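We use cookies to improve your experience on this site. Accept | Manage settings

Koval Food Store: progress report to the Stulex Fund
November. Prepared by the project office, Asen

The store supplied 104 households in the reporting period against a target of 102. Dry goods continue to make up most of what goes out. Repacking has moved from the corridor to the ground-floor room at Gornel House, where deliveries can be unpacked and sorted on one table. Shelving was paid for from the equipment line at a cost of £185. The fridge is still awaiting an electrical check and no chilled food has been accepted. 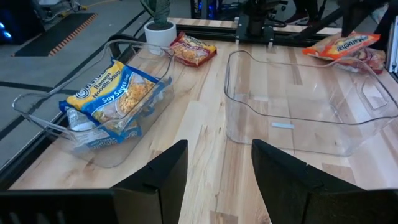
Sorting by flavour was introduced after recipients asked for more choice in noodles and soups. Mixed cartons are opened on the table and packets are placed in clear plastic bins, one flavour to a bin. Soy sauce ramen, in the blue and yellow wrapper, goes in the left-hand bin; the larger bin to the right takes the next flavour. Packets with red or orange wrappers stay on the table until a bin is assigned. Allergen details are copied to the shelf card at this stage.

Stock records are now updated at the close of each session. Shelf labels for tinned goods remain outstanding and are expected in the next period. We request approval to carry the unspent transport budget forward for 2 months.

Last updated: November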